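Car interior reviewers wanted

Gromari is looking for two writers who love the inside of a car as much as the outside! We cover seats, dashboards, storage and screens for family SUVs and small crossovers, and our readers send us more questions every month than we can answer.

You'd spend a couple of days with each car and write it up in plain words. Does the back seat fit two child seats? Can you work the heater without taking your eyes off the road? Our pieces run long (up to 3,000 words, photos on top), so you'll have room to get into the small stuff like cup holders and seat stitching.

You need a clean driver's license and a place to park. Past writing work is nice to have, but a blog or a good forum build thread is fine too. Pay is per article, plus fuel.

First cars go out in April. Send a short note and one sample about any car you know well to Milan Baert, reviews editor, through the contact form. We read every one!
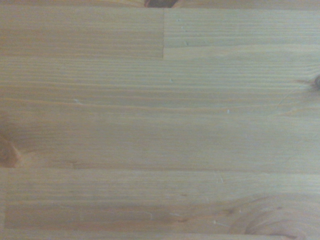

Pale pine, with the grain running lengthwise.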